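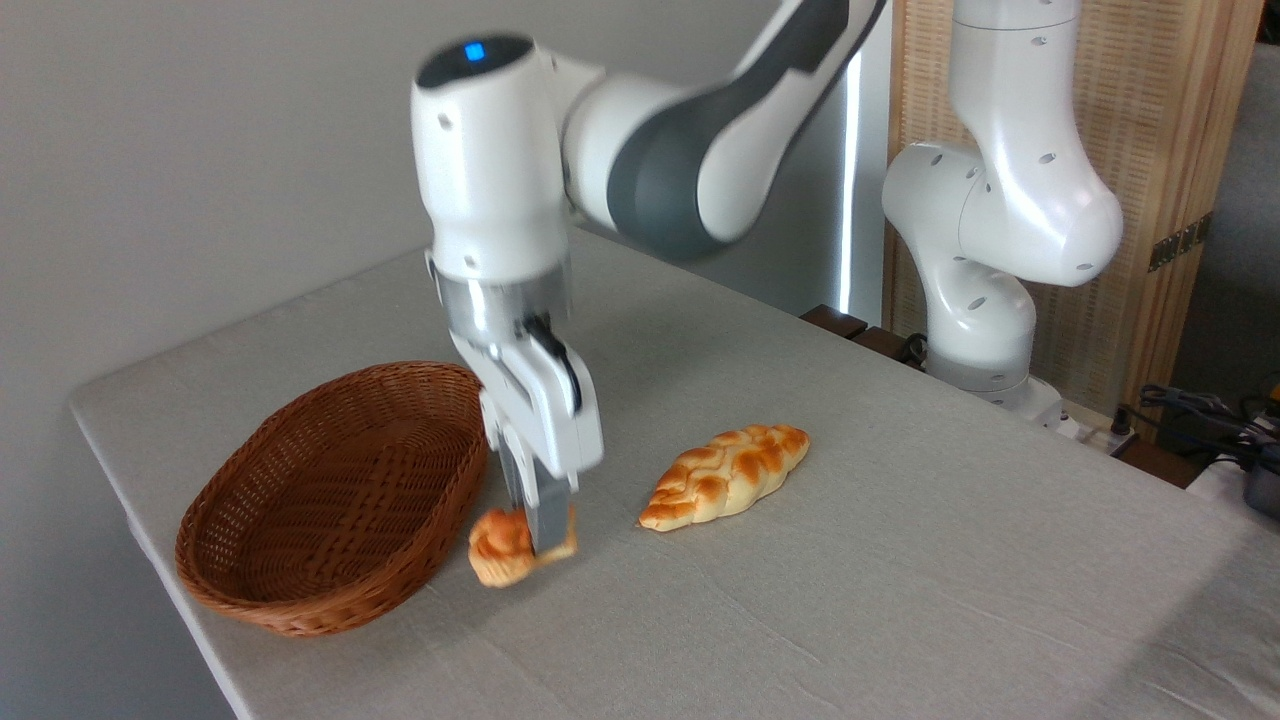

Bread handling at the two-arm test table, Finlow site.

Robot Cell Safety and Reliability Technician

Employer: Grillus
Location: Finlow site, with travel to the Janisov bakery
Type: Full time, permanent
Posted: 2018-10-03
Start: January

About the job

Grillus builds and maintains robot arms that pick and place baked goods. We are hiring one technician to work on faults and safety in our bread handling cells. The post is new. It was created after a fault at the Janisov bakery this summer, and the first year of work will be mostly about that fault and others like it. Applicants should know what happened before they apply, so a summary follows.

What happened at Janisov

A packing cell at Janisov was moving rolls from a cooling tray to baskets. During a shift change the gripper on one arm lost its position signal in the middle of a move. The controller should have stopped the arm and held the fingers where they were. It stopped the arm, but the fingers opened and then closed again at full force. An operator who had reached in to clear a dropped roll had two fingers pinched. She was treated the same day and has since returned to work.

We found two causes. The first was a gripper cable that had been routed too tightly at the wrist and had worn through on the inside. The second was a recovery routine in our own software that re-homed the gripper without asking for a reset. The gate switch on the cell had also been bypassed during cleaning and not put back, which is how the operator was able to reach in with the arm powered.

All cells running that software were shut down until the routine was removed. We then went back through the logs from every site and found 2,993 gripper faults that had been cleared automatically and never looked at by a person. Most are probably harmless. We do not know that yet, and finding out is a large part of this job.

What you will do

- Read and sort the logged gripper faults, starting with Janisov and then the Villca line.
- Reproduce faults on the test table at Finlow, using real product. Rolls, braided loaves and sticks all behave differently in the fingers and all have to be tested.
- Inspect cable routing, flanges and fingers on cells in the field and write up what you find.
- Test emergency stops, gate switches and power-loss behavior on every cell before it goes back into service.
- Run the 100-cycle drop test after any change to gripper software or hardware.
- Write fault reports that operators can read. They go to the bakery as well as to our engineers.
- Stop a cell when you think it is unsafe. You do not need a manager's approval to do this.

You will report to the head of field service, who was not part of the team that wrote the recovery routine. The development group cannot close a safety report that you have opened.

What we need from you

- At least 5 years of hands-on work with industrial or collaborative robot arms, or with other automated machinery that people work next to.
- Practical experience with lockout procedures and safety circuits.
- The ability to read a wiring diagram and trace a fault with a meter.
- Enough scripting to search and filter log files. Any language is fine.
- Clear written English.
- A driver's license.

Useful but not required

- Time spent in a bakery or other food plant, in any role.
- Experience investigating an injury or a near miss.
- Knowledge of gripper force measurement.

A degree is not required. We will look at trade certificates, military training and work history in the same way.

Working conditions

Most of the week is spent at Finlow, on your feet. Bakery visits often start before dawn because that is when the lines can be stopped - expect 2 early starts in a normal week and more while the Janisov cells are being returned to service. Early hours are paid at a higher rate. The test area is dusty with flour at times, so please tell us if you have a wheat allergy or asthma and we will discuss what is possible.

How to apply

Send a resume and a one-page account of a fault you have worked on. Tell us what failed, how you found it and what was changed afterward. It is fine if the cause was never found. Please leave out customer names.

Applicants we want to meet will be invited to Finlow for half a day. The visit includes an interview and a practical session at the test table, where you will be given a cell with a fault in it. Travel costs are paid. You may ask to read the full Janisov report during the visit, with the operator's details removed.

Applications go to the hiring desk at Grillus, marked "Safety technician - Finlow". The post stays open until filled.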